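Fondinville Athletic – progress report to the Olivares Fund, first half of the grant year

14th July

Dear Agustina Salinas,

You asked for something shorter than last year's report, which ran to 31 pages and had a foldout. I have left out the foldout.

## Where the team is

The men's first team finished fourth. We were second with six games left, and I would like to blame the referees, but I watched all six. We drew four of them after being ahead. Our striker went through that whole stretch without a goal and then scored twice in a friendly against a fire department.

The women's team won their division and are going up. They conceded fewer goals all season than the men managed in March. Your grant paid for their second coach and their winter field time, and I'd ask you to remember that when you reach the part about the drains.

## Attendance

Average home attendance was 968, up from 900. The best crowd was 1,455 for the derby against Helum, which we lost 3–0 in front of more people than have ever seen us lose at home. The gate money was excellent. Several of those people have asked about season tickets, and I have decided not to question their judgment.

Weekday evening games are still thin. We moved kickoff back by half an hour in the spring and it made no difference that I can find, except that the parking lot now empties after the ice cream place has closed, and I get letters about that.

## Youth program

We have 112 players registered between the ages of eight and sixteen, which meets the target in the agreement. The under-12s are full and have a waiting list. The under-16s are short of defenders, as every club is, and we have two goalkeepers who each believe the other is the backup.

Uriel Toledo took over as youth director in the winter. He has rewritten the training calendar, thrown out the old bibs and started a short nutrition session for parents and older players – breakfast before a morning game, what to pack for an away trip, why a sports drink is not lunch. Turnout was good for the first two and poor for the third, which clashed with a cup final on television. He has put the rest of the sessions on a fixed schedule that avoids major finals.

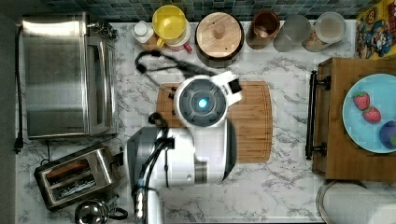

*Bamboo cutting board on the kitchen counter.*

Three of the under-16s trained with the first team before the summer break. One of them nutmegged our captain in the first ten minutes and was asked, politely, to go and play on the other side.

## The field

The drains at the north end are finished. They came in under the quote, a sentence I have never written before. We lost one home game to standing water this season, before the work was done, and none after it. The south end still holds water by the corner flag, and we have a price from Walteo for that part, attached separately. I would like to do it before September if you agree to move the money across from the floodlight line.

The floodlights themselves are late. The supplier has given us three delivery dates so far and kept to none of them. We have not paid the second installment and don't plan to until there is something on a pole.

## Spending

We are slightly under budget overall. Travel is over, thanks to a replay at the far end of the state that both teams seemed keen to avoid winning. Equipment is under because Uriel haggles. The full sheet is attached, with receipts, including the one for goal nets that went through the wash and can be read only at an angle.

## What we need from you

- A yes or no on moving the floodlight money to the south drains
- The date of your site visit, so we can mow
- A signed copy of the youth agreement, as ours has the last page missing

The new season's schedule comes out in two weeks and I'll forward it when it does. We have asked not to open against Helum.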